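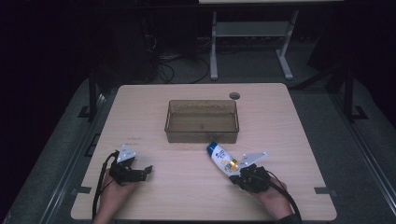 Munther Fakhoury wrote back that I should quit fussing with the drawers and just scan everything, then recycle the paper. Fair enough. He has said it before and he may be right about the utility bills.

But I'm keeping the paper, and a few people asked how I sort it, so this is a thread on my grandfather's letters and the household stuff that came with them.

What I have: one suitcase from the house in Custcombe. Letters, seed orders, two school reports, a receipt for a stove, and more than 100 postcards, mostly from my great-aunt in Pruitt. She wrote small and she wrote up the sides.

First pass was by who wrote it. I tried going by year and gave up in a day. Half of them have no year at all. She puts "Tuesday" at the top and starts right in on the neighbor's fence.

Second pass was by address. They moved three times, so the address on the card narrows it down to a stretch of years. The house on the hill is the long one, 19 years. That pile is still a mess.

Postmarks help when you can read them. Mostly I get a month. I have a whole run of cards that say May and nothing else I can make out. Those go together until something inside them gives it away -- a wedding, a new car, somebody's operation.

I write the guess in pencil on a slip and tuck the slip in behind the card. Never on the card. I did it on the card once, early on, and I still see it every time I go through that stack.

Rubber bands: take them off. The old ones had gone hard and stuck to the top letter in every bundle. Paper clips too. They leave a rust mark.

Someone asked about photo corners and albums. I don't use them. You can't turn the card over, and the back is the part I want.

On scanning, for Munther. I did do 70 of them, both sides. It took me most of two weekends and my file names are bad. If I started over I'd name them by writer first and put the guessed year last.

Best find so far is a card dated Friday, 13th July. She says she isn't superstitious, then lists everything that went wrong before lunch. The bread, the hem of the blue dress, a hen in the road. Then "love to all" and no signature.

Still looking for the other half of the stove argument. I have his side of it, four pages, very calm. Her answer must have gone back to Pruitt. My cousin is checking her attic next month.

Next up is the seed orders. He bought 20 packets of beans one spring and I would like to know where he put them.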